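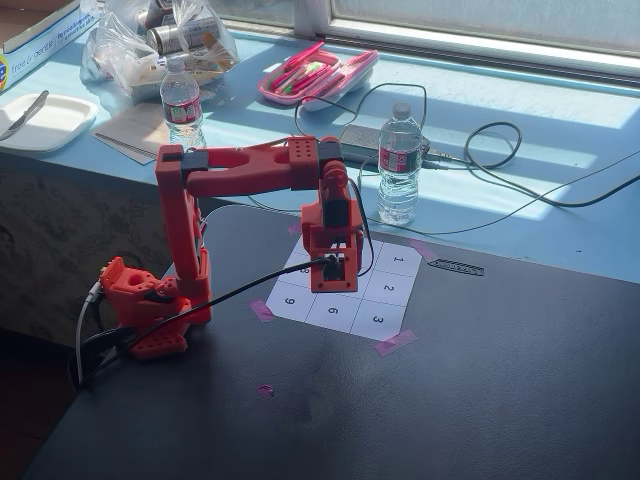
Visit report: Nirgate open lab, Prenholm
Filed 12/29/24

The Nirgate group opened its benches to outside visitors for an afternoon in October. I went for the low-cost manipulation work, which goes by the project name Rekinel. The rest of the program was mostly posters and I skipped it.

Rekinel asks how far a small imitation-learned policy can be pushed on a printed arm before the hardware becomes the limit. The task is pointing and placing on a numbered three-by-three grid. The policy gets a target cell and camera images, and has to bring the gripper over that cell. The grid is a sheet of paper held to a dark tabletop with pink masking tape, laid at an angle to the arm. Cell boundaries are thin gray lines and the numerals are black. From the side where I stood, the 6 and the 9 read upside down, which matters for a vision model for obvious reasons. The group kept both in the set on purpose and reports them as a separate pair in the error table.

The arm is red printed plastic with servo joints and a boxy claw at the end of a wrist that hangs straight down over the sheet. The links are perforated or hollow in several places. A thick black cable leaves the back of the gripper and lies across the table past the base. I asked whether cable drag shows up in the data. It does, mostly on reaches toward the far column, and they have not tried to model it.

Training used 200 demonstrations recorded by hand guidance, with no simulation. Fine-tuning ran for 2000 steps. The main comparison was between two ways of giving the target: as a numeral, or as a row and column index. With the index, the policy ignored the printed digits and learned positions, and it failed once the sheet was rotated. With the numeral it held up under rotation but confused 6 and 9 when the sheet was turned far enough. Mixing both kinds of prompt in training recovered most of the loss. The evaluation set was 51 trials per condition, all on the same arm. I would have liked to see a second arm, given how much printed joints vary from one build to the next.

Lighting was the other open question. The bench stands against a window, and strong sun was coming in across the sill, with hard shadows. The group treats this as a test condition and logs time of day with every episode. The Tshabalala benchmark, which they use for outside comparison, fixes the lighting, so the two sets of numbers should not be read side by side - a point the poster made in very small type.

Code and print files are promised for release, with no date given. The handout lists 4 known faults, among them backlash in the wrist and a drift in the base joint after long sessions. Recalibration is done by hand between blocks of trials.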